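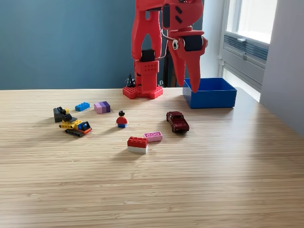 Fig. 4. Red arm on studded base plate, gripper to the right.

4. Putting the top on (Zurnum table, both lengths)

Legs and rails done? If not, back to section 3. Two people for this bit, the long top is heavy.

Short top: 1,342 mm. Long top: 1,535 mm. Check the sticker on the underside before you open the screw bag, the bags are not the same.

4.1 Lay a blanket on the floor. Top face down on the blanket.

4.2 Set the frame on it, feet up. Center it by eye, then measure. Same gap left and right. Front gap is a bit bigger than the back one, leave it like that.

4.3 Drop the slotted clips into the rails. One every 300 mm, start from a corner. Slots run ACROSS the boards, not along. Wood needs to move in summer.

4.4 Screws in by hand, all of them, only halfway. Then go round again and snug them down.

CAUTION: No drill on full power. Screws strip the hole and then you need the repair plugs (section 9).

4.5 Turn the table over. One person each end, lift by the rails. Do not drag it on two legs.

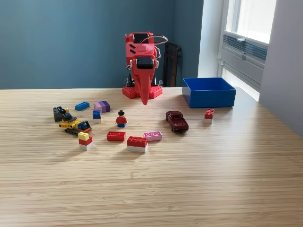 4.6 Level it. Feet turn with the 17 mm wrench in the bag. Lowest foot first. Put a level on the long side, then the short side, then the long side agian. Lock nuts up tight against the leg when done.

Note: On thick carpet wait a day and level it a second time.

5. First oil

The top ships sanded, no finish. Do this before anything goes on it. The Jivetti oil in the box is enough for two coats on the long top.

5.1 Wipe off dust with a dry cloth. No water.

5.2 Shake the can. Pour a little in a line down the middle. Spread with the white pad, along the grain.

5.3 Leave it 20 minutes. Wipe off everything that is still shiny. Everything. Sticky top later on = oil left behind here.

5.4 Overnight, then second coat, thinner.

WARNING: Oily rags can catch fire by themselves. Lay flat outdoors to dry or put in a metal can of water with a lid. Never in a pile, never in the trash wet.

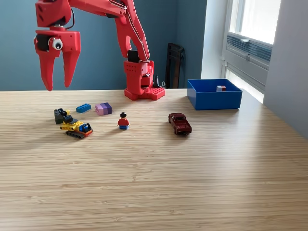
Fig. 5. Red gripper over the tabletop, fingers pointing down.

5.5 Light use after two days. Full use after a week. Keep hot mugs and rubber feet off it until then.

Other oils: the Zivetti hard wax works over ours, the Obradović one has not been tested, so try it underneath first.

6. Everyday care

Wipe with a damp cloth, dry straight after. Crumbs and grit off first or you get scratches. No bleach, no scouring pads, no furniture spray.

Ring marks: fine sandpaper, along the grain, very light. Then a dab of oil. Wipe.

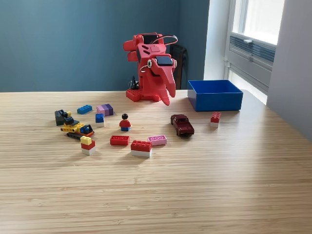
Dents: damp cloth over the dent, warm iron on top, count to five, look. Repeat if its coming up. Let it dry all day before oiling.

Re-oil twice a year, more if the top looks gray or water stops beading. Check the clip screws at the same time, a quarter turn is normal.

Top cupped or clip snapped: do not force it flat. Loosen all clips, leave it two days, retighten. Still bad, write to Emrys Humphreys in parts with the number off the sticker.

Sections 4 to 6 revised 28/09/2024. Clip spacing changed, old sheet said closer.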